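Tidying the Shared Worktable: Our Term Project at Duresby

We picked the big wooden table because everybody on our floor uses it and, to be fair, everybody leaves things on it! Over 3 weeks in August we sorted whatever had piled up, and 17 items went back to the shelves or to their owners. The round pink plush toy with the pale belly was voted the table's mascot, so it gets to stay.
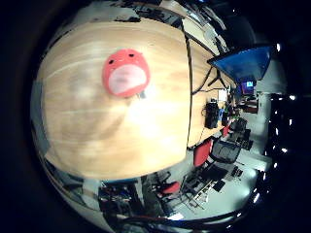 Cables were the part we kept putting off. We tried two ways of keeping them along the table's edge (clips first, then plain tape), and the tape was so much easier to redo when somebody needed to move a screen. The shelves are still crowded, and we would love for next term's group to start there, maybe with labels and a few bins from Trellport.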